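Unit 6 handout: Diplomatic recognition and what governments say to each other

Reading before class: packet pages 16 to 31. The map quiz is moved to the week after.

1. Two kinds of recognition

A state can be recognized, and a government can be recognized. Students mix these up every term. When a country breaks away from another, other capitals decide whether to treat it as a state. When power changes hands inside a state that already exists, they decide whether to deal with the new people in charge. Some foreign ministries say they recognize only states and never governments. In practice they still have to choose whose ambassador gets the invitations.

2. Declaratory and constitutive views

Declaratory: a state exists once it has a territory, a population, a government and the ability to deal with other states. Recognition only notes the fact.

Constitutive: a state exists in law only when others recognize it. The problem is how many others, and which ones.

Most textbooks prefer the first view. Court decisions on frozen bank accounts often look more like the second.

3. Class case: Jalline and Brekley

We use the same two countries all term. Brekley is a province of Jalline with a population of 3,000 on the islands and the rest on the coast. After a disputed vote its assembly declares independence. Jalline closes the ferry port and calls home its trade mission from Soltico, which had sent the assembly a short note of "good wishes."

Points to work through:

- Does a note of good wishes amount to recognition? Look at who signed it and what title it used for the person receiving it.
- Soltico later opens a "liaison office" with a staff of 16. It stamps visas - is that a consulate?
- Jalline says any state that accepts Brekley passports will lose its fishing rights. Is this lawful pressure?

4. Forms of contact short of recognition

- Trade offices and cultural institutes
- Talks held in a third country
- Letters addressed to a person by name, with no office given
- Joint membership in a technical body, such as a postal union

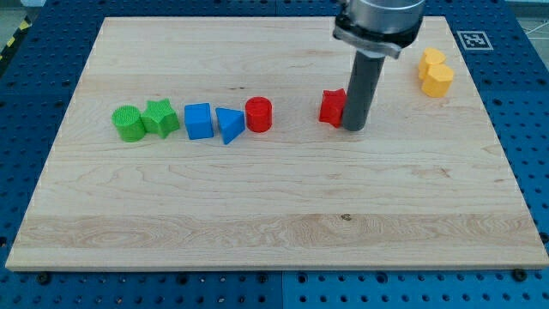 5. Withdrawing recognition

This is rare, and usually happens when a government switches from one claimant to another. Breaking off diplomatic relations is a separate step. Two states can recognize each other fully and have no embassies.

6. Written work

One memo, 800 words, addressed to the foreign minister of Soltico. Advise whether to reply to Brekley's request for an exchange of ambassadors. State your advice in the first paragraph. Footnotes do not count toward the limit. Memos are due the second week of September.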